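About us > Who we are > Open workshop

About Grindumura

Grindumura is a small company that takes old office computers apart and puts the good parts back to work. We also teach robots to do a part of this job. The company was started by Lahcen Metwally and Rachid Nasr, who had repaired computers together in a rented garage and wanted a place with a real floor and better light. Today we work from one hall on the Taton industrial estate, behind the tile warehouse. If you come by car, please use the second gate. The first one belongs to our neighbors and their trucks need it.

Our customers are mostly schools, town offices and medium-size firms that change their desktop computers all at once. They send us the old machines on pallets. In a good year we receive more than 2,000 of them. A part can be repaired and sold again with a warranty. The others we open, and we take out the drives, the memory, the processors and the power supplies, and sort the boards by type. What remains goes to a metal recycler.

How the robots came

For the first years everything was done by hand. Opening a computer is not hard work, but doing it all day is hard for the wrists and for the patience. Mohcine Ait Brahim joined us from a factory that made door locks, and he was the one who asked why we did not try robot arms. We answered that every computer is different. He said that in our hall they are not so different, because an office buys the same model 800 times. He was right about this, and we bought our first arm in the same year, second hand.

It took a long time before the arm did anything useful. Screws were less of a problem than we expected. Cables were much worse, and they still are. A cable never lies in the same place twice, and a gripper that wants to take a memory module can easily take a cable together with it. We now work with two arms at one bench, so that one can hold a thing aside while the other one works. We are slower than a trained person on most tasks and we say this openly to every visitor.

Karim Ghoneim is responsible for the robot bench. Ildikó Erdős writes the programs that look at the camera pictures and decide where the gripper should go. Mohcine plans the work of the hall, and Lahcen and Rachid take care of the customers, the transport and the papers. In the busy months we have two or three students with us too. Several of our present colleagues began in this way.

The open workshop

Once a year, in November, we open the hall on a Sunday for everyone who wants to see it. The first time we prepared coffee for 15 people and had to send Rachid to buy more cups. Now we ask visitors to write to us before they come, and we let them in by small groups, the first at ten o'clock in the morning. It is free of charge. Children are welcome when an adult is with them.

The visit begins at the pallets, where Lahcen explains what we look for when a delivery comes in. Then we go to the hand benches, and visitors can open a computer themselves with our tools. We have noticed that people who were never inside a computer enjoy this the most. After that comes the robot bench. Visitors stand behind the yellow line and Karim shows the tasks that we are working on at that time. Sometimes a movement fails. Then he stops, explains what the robot saw and what it should have seen, and tries again. We do not show a recorded film in its place, although two visitors have suggested it.

Most of the questions at the robot bench are about the processor socket. It is the most delicate place on the board, and its small contacts are bent very easily. On an office tower such as the Dell machines we get in large numbers, the gripper has to come down between the memory slots and the crowded parts near the socket, and there is not much room for its fingers. Ildikó shows on a screen what the camera near the gripper sees, next to the wider view of the bench. 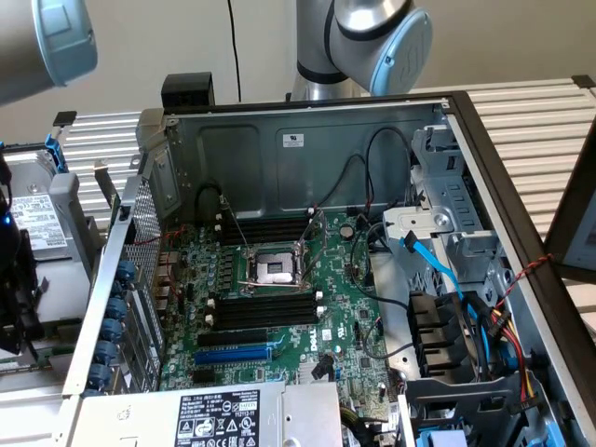
The tower on its side at the robot bench, with the processor socket open.
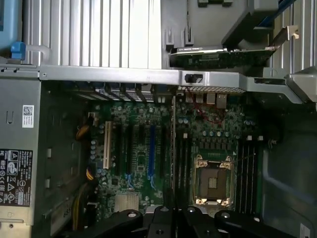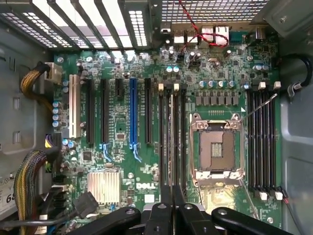 After the demonstration there is time to talk. Teachers often ask if they can bring a class on a normal working day. They can, but please tell us a month before, and not more than twelve pupils in one group. During Ramadan we begin earlier and close the hall in the early afternoon, so school visits in this period are only in the morning.

Visitors may also bring one old computer of their own. We take it without payment and give a paper that the drive was erased or destroyed. Please do not bring printers or monitors. We have no place for them and no buyer, and last time we had to drive a whole van of them to the town collection point.

What we are working on now

At the moment the robots can take out drives in a carrier and memory modules from the models we know well. Power supplies are heavy for our arms and we still do them by hand. Our next goal is to let the robots put parts in, which needs much more exact movements than taking them out. A memory module must go in straight and with quite strong pressure, and the arm must feel when to stop. Karim believes it will be ready for the next open workshop. Ildikó believes it will be the one after.

We test the used memory in batches of 1,000 modules and write down for each one the slot and the machine it came from. This list has become more useful than we thought, as it shows us which models are worth opening and which should be sold complete. Since the spring we share it with Arnside, a repair cooperative which buys a part of our stock and sends us its own notes in return.

Working with us

We do not have open positions all year, but we read every letter. You do not need to know robots. We look for people who work carefully and who tell us when they have broken something, so that we can find the reason. New colleagues spend their first weeks at the hand benches, also the programmers. Ildikó did this too, and she says that she changed half of her plans for the camera program after it.

If you have computers to give away, please write how many there are, which model, and if there is an elevator in your building. Rachid will answer you, usually the next working day.

Contact | Copyright Grindumura | Back to top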